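Teaching a robot to tidy a desk, one try at a time

I spent a morning in April over at Garkatum, the little robotics shop in Erkgate, and I came home with sore shoulders. That's what happens when they let you drive! The team there is showing a pair of robot arms how to handle ordinary desk stuff, and the way they do it is by remote control. A person holds a set of handles, moves their own arms, and the robot copies along while everything gets recorded.

Irena Kołodziej runs the sessions, and she walked me through the laptop job first (closing the lid, that is). One arm has a hand with fingers and the other has a plain two-jaw gripper, so you have to keep remembering which side does what. My first go took almost 3 minutes. Irena does it in a few seconds and chats the whole time - very annoying to watch.

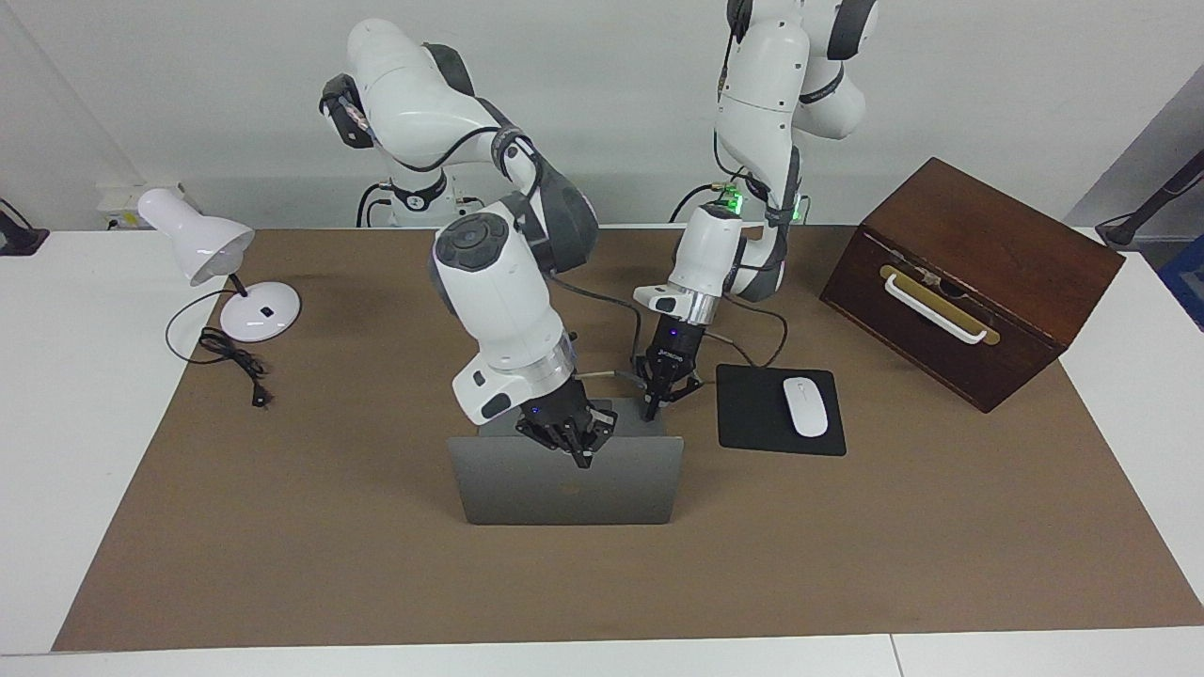 The plan is to collect 50 good runs of each task before anyone trains anything on them. Danilo Panganiban, who sorts through the recordings afterward, told me he throws out any run where the driver hesitates too long, because the robot picks up the hesitation too. "It learned to pause and think from Alfredo," he said, and Alfredo Macaraeg, two chairs over, didn't argue. I'm guessing most of mine went straight in the trash.

What surprised me was how tiring it is. Drivers swap out every 30 minutes, and I was ready to swap after some 5. You can't feel what you're touching, so you end up leaning forward and squinting, as if that would help (it doesn't).

The group is moving on to boxes with latches next, which Irena expects to be a lot harder. They're also looking for more people to take a turn at the controls, no experience needed, and they're happy to train you over coffee. Mornings are best. Ask for Irena at the front desk, and maybe stretch first.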